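Erdal Karaca
2022-04-10

Thread on backrest recline tension, after a few weeks of adjusting chairs at the Brokau office. Most of the complaints I get are filed as "bad chair." Most of them are a knob under the seat that has never been turned.

2/ Terms first. Recline tension is the force needed to start the backrest moving. Recline lock is a separate control that fixes the angle. People mix these up, set the lock upright on day one, and then report that the chair doesn't recline.

3/ The tension knob on most task chairs is either under the front edge of the seat or on the right side. Clockwise is usually stiffer. Usually. Two of the models at Brokau go the other way, and the arrow molded into the knob is too worn to read on most of them.

4/ Unload the chair before turning the knob. Sit upright with your weight off the backrest, or stand up. Turning against a loaded spring wears the thread, and a worn thread feels the same as a spring at the end of its range.

5/ I went through 136 chairs across two floors. 54 had the tension at the factory setting. 17 had a knob that turned freely with no change in force, so the adjuster is stripped or the linkage has come off. Those are tagged and out of use.

6/ The factory setting is a compromise for a middle body weight. A light person pushes with their legs to get the back to move. A heavy person drops backward and then braces with the stomach muscles all afternoon. Both will tell you the lumbar support is wrong.

7/ Procedure I use. Lock off. Tension at minimum. Sit fully back, feet flat, arms crossed. Lean. Add two turns at a time until the backrest holds you at any angle without effort in either direction. Then stop. It takes a couple of minutes per person.

8/ Seat height comes before all of this. If the feet aren't flat, the thighs carry the load and the reading is useless. Seat depth comes second: two or three fingers between the front edge and the back of the knee.

9/ Someone asked about synchronized mechanisms. On those the seat tilts as the back goes down, commonly one degree for every two. The tension setting matters more there, as your own weight on the seat supplies part of the return force.

10/ Weight-sensing mechanisms have no knob, or a small one with four positions. I'm less keen on them. They work well in the middle of the range and poorly at both ends, and there is very little to adjust when they're wrong.

11/ Mesh backs. Mesh relaxes with age, and a slack mesh reads as low tension even when the spring is fine. Press the center with a flat hand and compare it with a newer chair of the same model. If it goes noticeably deeper, no amount of knob will fix it.

12/ Squeaks are almost always the pivot behind the seat plate. Dry PTFE spray, one short burst each side, then cycle the back twenty times. Don't use cooking oil. I have cleaned cooking oil out of three chairs at Pacheco and it had collected every hair in the building.

13/ Gas lifts are a different subject. If the seat sinks, replace the cylinder. Don't open it. Hose clamps on the column do hold for a while — they also score the chrome and make the next replacement a two-person job.

14/ On record keeping: I put a paper label under each seat with the date and the number of turns from minimum. With over 200 seats once the Grirkotness floor is added, memory isn't a system. Chairs move between desks, so the label stays with the chair and the user's number goes on a separate sheet.

15/ I'll post the blank sheet when I've fixed the columns. The current version has seat depth in inches and height in centimeters, my mistake.
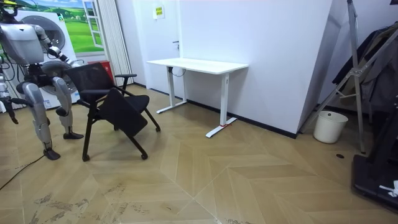 16/ Still open: armrests. Width, height and pivot all affect how far back people will lean, and I haven't found a test order I trust. If you've done this on a large floor, I'd like to know whether you set arms before or after tension.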